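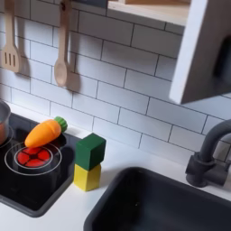

Flolis at the spring show – worth the student ticket?

3 min read

plultar_fan43
So they put the lineup up last night and it's Flolis headlining with Jimiver opening. I'm a junior and this is the first outdoor show we've had since I got here, so I'm probably easy to please, but I'm pretty excited! Tickets are 10 bucks with a student ID, limit 2 per person. Anybody seen either of them live?

mezzanine_rat
Saw Flolis in January at a club show. Great voice, short set. She did the two songs everybody knows back to back right at the start and half the room went to the bar. I'd go for Jimiver, to be fair. They're a real band and they sound better loud.

plultar_fan43
Ha, okay. I only know one Jimiver song and it's the slow one.

quadside
Hard disagree on the January show, I was there too. It was up to an hour, and the new stuff in the middle was the best part. The bar crowd was going to talk through it no matter what she played.

mezzanine_rat
We can disagree. An hour is short for a headliner, though – and she didn't come back out.

oldgrad_b
Alum here. When I was a student we got Plultar on that same lawn and it rained through the whole thing and I still talk about it. Go to the show. Are they letting alumni buy this year? The page only says "campus community" and I can't tell if that's me.

quadside
You have to wait for the second batch, I think. The box office told my roommate there are 2,358 tickets total and students get first pick.

oldgrad_b
That seems low for that lawn.

quadside
They're fencing off the side by the library. Don't ask me why, there's nothing over there but the bike racks.

tinysnare
Am I the only one bummed that Ghiță isn't on the bill? The student poll had them first by a mile, and then we get a pop act again. Why even run a poll?

mezzanine_rat
Ghiță were already booked that weekend, it was on their tour page.

tinysnare
Fine, but then say so. I'm still going, I just want to complain first.

plultar_fan43
Update, got my two! The line online took forever and logged me out once, so keep your ID number handy. My second one is spoken for, sorry.

Recent threads
Plultar reunion rumors, part 2
Earplugs that don't kill the high end
Lawn chairs at the spring show, yes or no?
Selling one Jimiver ticket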